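Reading time: 3 min

The hand-held gripper kit from Isombridge has been on our desk since before the holidays, and the review is late because everyone kept picking it up. It comes as a pair, one for each hand. You hold the thing, you squeeze, the jaws close, and what you did gets saved as training material for a robot that may one day do it without you. The robot is not included. Isombridge would like you to know that the robot is never included.

The price is $817 a pair, which buys you the two grippers, a charging lead, a spare set of finger pads and a booklet that has been translated with more courage than care. Software comes through Skitico on a monthly plan. There is a free tier, and it stops at 15 recordings, which you will burn through before lunch while finding out which button is record.

Our tester was Baltasar Segura, who spent six evenings on it and still has both thumbs. His main complaint is weight. One gripper is fine. Two grippers, held out in front of you while you try to put a sock in a drawer, turn into a gym membership by the half-hour mark. His second complaint is the trigger spring, a little stiff out of the box and a little less stiff every night after, so either it wears in or Baltasar does.

The good news is the setup. The older Galach kit wanted a bare table, printed markers and the sort of lighting you get at the dentist. Isombridge asks for none of it. You calibrate by waving each gripper in a slow figure eight, feeling foolish, and then you go wherever the mess is. Tidying jobs are what the makers push hardest, and soft things are where the pads earn their keep. Plush toys came up on the first squeeze nearly every time. Slippery packets were another matter, and thin ones lying flat were a good way to learn new words.
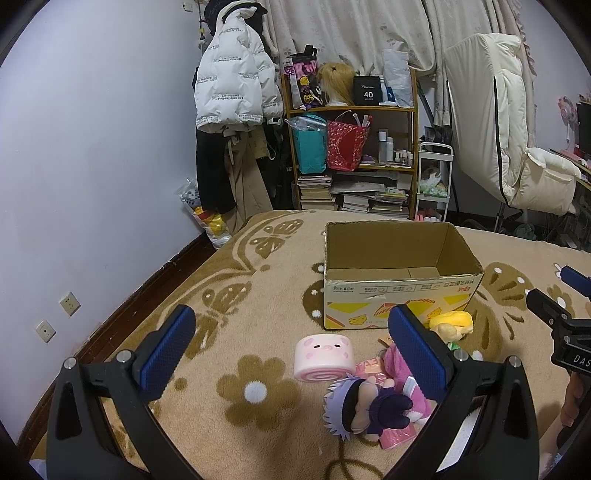 Asanka Gazi wrote in after our first short mention to say that the pads are the whole story: the Galach ones went shiny after a month of toy sorting, and any buyer should ask what a replacement set costs before asking about anything else. We asked. It's $157 for a box of six, and Ciobanu is the only shop that had any in stock.

So, a cautious yes if you already have a robot waiting to be taught, or a friend with one. If you only want the bedroom tidied, your own hands remain the cheaper option and need no monthly plan. Orders placed now ship in July, according to the Isombridge sales page, which said the same about last July.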